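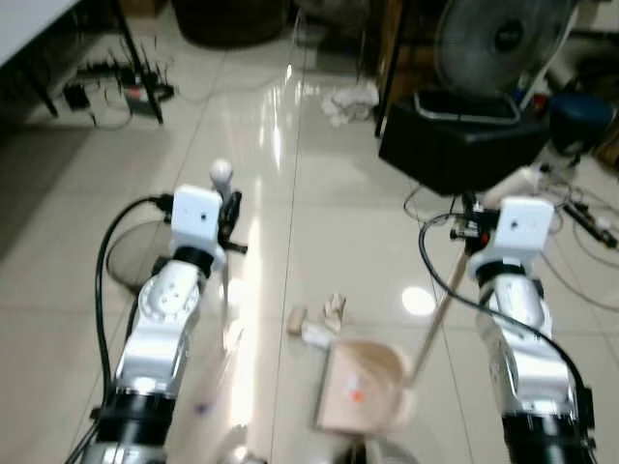

The members' visit to the Denari training centre at Sotville was concerned with the care of hard floors in shared buildings. The delegation was received by Ingeborg Gruber, who has directed the centre for 14 years, and was shown the practice rooms on the ground floor. The floor chosen for the first session was of pale beige tile, glossy, with thin dark grout lines, and a long-handled tool was in use there together with a pinkish-beige dustpan on a light-brown handle. Mrs Gruber remarked that a long handle spares the back, and that the centre has taught with long handles only since April of last year. Members asked about replacement costs and were given the current price list.

The second part of the morning dealt with the order of work. Trainees are taught to lift larger items by hand before any sweeping begins, and to keep cloths apart from the sweepings. Gebhard Bachmann, who leads the evening courses, explained how the syllabus had been shortened from 31 sessions after comments from employers in Fendby. Several members felt that the shorter course left too little time for grout and corners – a point which Mr Bachmann accepted and will raise with his colleagues.
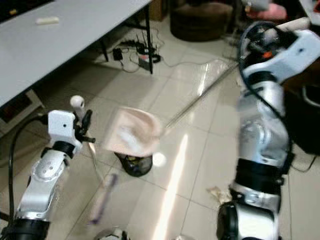 Sotville, 19 August 2019

Small objects were the subject of the closing session. A black cup-shaped container, a small white ball and a purple stick lay on the floor, with a beige cloth in motion over the container and a white table to one side. Discussion turned to the sorting of such items, for which the centre uses the Matlala guide. Copies may be requested from our office, quoting reference 408.

The centre receives over 2,000 trainees a year, and places for visiting groups are limited. Members wishing to join the next visit should write to the secretary.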